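Flidum Slotted-Post Shelving, Boltless, Black
Series 9 dry goods and stockroom unit

Overview

Flidum is a freestanding boltless shelving unit with slotted steel posts, steel front and rear beams, and drop-in wood shelf boards. It is supplied by Saltevska in a black powder coat and is intended for pantries, break rooms, small stockrooms and retail back rooms where packaged dry goods are stored at hand height. The unit ships flat in one carton and is assembled with a rubber mallet. No bolts, nuts or clips are used in the main structure.

The open sides and back give access to each level from the front and from either end. Where the unit stands against a wall, the area between shelf levels stays open, so outlets and switches at that height remain reachable.

Construction

Posts are roll-formed steel angle, slotted on both faces at a constant pitch. Each post is made in two halves joined by an internal sleeve. The sleeve seats fully when the slot pattern continues across the joint without a gap. A post with a visible gap at the joint is short of its seat and will put the upper shelves out of level.

Beams carry two rivets at each end. The rivets enter the wide part of the slot and are driven down into the narrow part. Front and rear beams are identical and may be exchanged. Side beams are shorter and are packed separately in the carton.

Shelf boards rest on an inward lip formed along the beams. The top face of the board sits close to the top edge of the beam, so bags and cartons can be slid forward without catching. Boards are supplied in a light wood finish on both faces and may be turned over when one face is worn.

Shelf spacing

Spacing is set by the slot position of the beams and can be changed at any time with the shelf unloaded. For mixed packaged food, measure the tallest item on each level and add a hand's clearance above it. Stand-up bags need more clearance than boxes of the same height, as the top seal must not be folded against the underside of the shelf above.

Bags are best kept on a separate level from large boxes. Stand-up bags are placed with the printed face forward, one flavor to a row, with the gusset fully opened so that the base carries the weight. Boxes may be placed with either the wide or the narrow face forward, depending on the depth of stock behind.

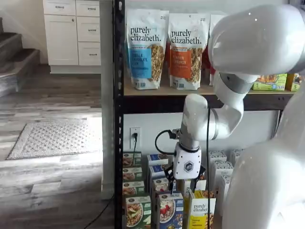

Wood board on black front beam, with stand-up granola bags (Vanilla Chocolate Chip and Pumpkin Cinnamon) on the upper shelf and boxes on the level below.

For a level that is picked from often, leave a finger's width between adjacent items. Bags packed tightly side by side lean when one is removed, and the row has to be set upright again. A divider (sold separately) is recommended where a row holds fewer than three bags.

Specifications

Post type: slotted angle, two-part, sleeve joined
Beam type: double rivet, inward lip
Shelf board: light wood finish, reversible
Finish, steel parts: powder coat, black
Slot adjustment: full height of post, except at the sleeve joint
Load rating per level: 166 lb, evenly distributed
Feet: plastic cap, one per post
Wall tie: one bracket, wall fastener not included
Assembly: two people, rubber mallet required

The load rating applies to a level unit on a hard floor with all beams fully seated. It does not apply to point loads, to loads placed on the front beam alone, or to units fitted with casters. Casters are not offered for this series.

Carton contents

8 post halves
8 front and rear beams
8 side beams
4 shelf boards
4 post sleeves
4 foot caps
1 wall tie bracket
1 instruction sheet

Check the contents before starting. Shortages should be reported with the lot code printed on the end of the carton.

Assembly

1. Fit a foot cap to the lower end of each lower post half.
2. Lay two lower posts on the floor, slots facing inward, and connect them with side beams at the bottom and top positions. Repeat for the other end.
3. Stand both ends upright and connect them with the front and rear beams. Drive each rivet down until the beam stops moving.
4. Check that the lower section is square by measuring both diagonals. Correct before going further.
5. Insert the sleeves, add the upper post halves and fit the remaining beams.
6. Drop in the shelf boards, starting with the lowest.
7. Fix the wall tie to a rear post and to the wall.

Do not strike the face of a beam. Strike the top edge directly over the rivets. A metal hammer will break the coating and is not covered under the finish warranty.

The wall tie must be used when the unit is assembled at full height, and in any location where children are present. Locate wiring before drilling, particularly in line with an outlet.

Options

Pan insert. A shallow steel tray that replaces one shelf board. It fits the same lip and needs no tools. Used for items that may leak or shed crumbs. The Pan reduces usable height on its level by the thickness of the tray rim. Black only.

Laser label rail. A snap-on strip for the front beam that accepts paper inserts printed on an ordinary laser printer. The rail covers the beam face and does not project above the board. A blank template is included in the pack.

Divider. Wire, upright, held by the front and rear beams. Position is free along the length of the board.

Extra level. Two long beams, two side beams and one board. Adding a level does not increase the total rating of the unit, which is marked on the instruction sheet.

Care

Wipe steel parts with a damp cloth and mild soap. Dry the slots, where water collects. Boards are wiped with a cloth that has been well wrung out; standing water will lift the surface at the cut edges. Do not use abrasive pads or solvent cleaners on either material.

Check the seating of all beams after the first loading and again whenever a level is moved. Small scratches in the powder coat can be touched up with black enamel for metal.

Compatibility

Beams and boards from this series fit posts made since the September revision. Earlier posts have a shorter slot and will accept the rivets without locking them. The revised posts can be identified by the rounded lower end of each slot. Mixed sets must not be loaded.

Ordering

The unit is stocked in one width and one depth. Options are packed individually and may be added to the same shipment. Replacement boards are sold singly. Posts are sold in sets of two halves with a sleeve and a foot cap.

Orders for extra levels received after 9th December ship with the next stock release. Units already reserved are not affected.

Returns are accepted for unassembled units in the original carton. Parts with mallet marks are treated as assembled.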